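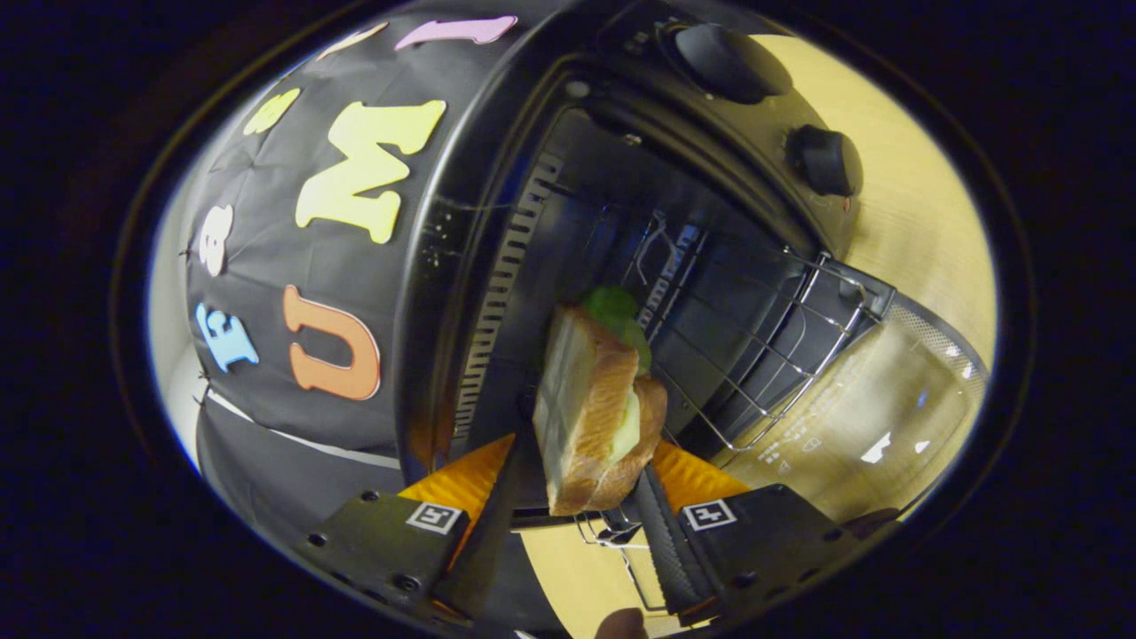
Flondville Lunch Club: progress report for the Brekis Fund

Sunday, July 17, 2022
By Wilma Leemans

The second half of our grant year has been a happy one, and I'm glad to have so much to tell you. When I last wrote, in May, we were still serving from the side room at Irkach Street and hoping the new kitchen would pass its inspection. It passed! We moved in the week after, and the club has now served 811 lunches since the grant began, well past the figure we put in our application.

Attendance

Mondays are still quiet, but Thursdays have filled up so well that we now run two sittings, one at noon and one at a quarter past one. The early sitting is mostly older residents from the Bednárik flats. The later one draws parents with small children, and quite a few people stay on for a second cup of tea and a game of cards. We had worried that two sittings would split the group, but people linger between them and the overlap has become the liveliest part of the day.

Food

Soup remains the favourite, closely followed by anything with cheese. Xiuying Deng has taken over the menu and has been a joy to work with – she plans a fortnight ahead, which has cut our waste a great deal, and her ginger and carrot soup is asked for by name. Sandwiches are now made to order, with a choice of white or brown bread. It is slower, but far less comes back on the plates.

Money

We spent around 300 pounds less than planned on equipment, as the cooker hood already in the building only needed a good clean and a new filter. With your agreement we would like to move this to the transport line, where fuel has cost more than we budgeted. Everything else is on track and the full accounts will follow with the final report.

What has been harder

The minibus has been off the road twice, and on both days several of our regulars missed lunch. We now have an arrangement with a local taxi firm as a fallback. The front door is also too heavy for anyone using a walking frame, and we have asked the landlord for a quote for an automatic opener.

Next steps

Over the autumn we want to start a small cookery class for people who have recently begun living alone. Eleven names are already on the list, and Xiuying has sketched out the first few weeks, beginning with eggs. We would love you to come and eat with us before then – any Thursday suits, and the early sitting has the best choice of pudding.

Contact: Wilma Leemans, Flondville Lunch Club | © 2022 Flondville Lunch Club | Back to top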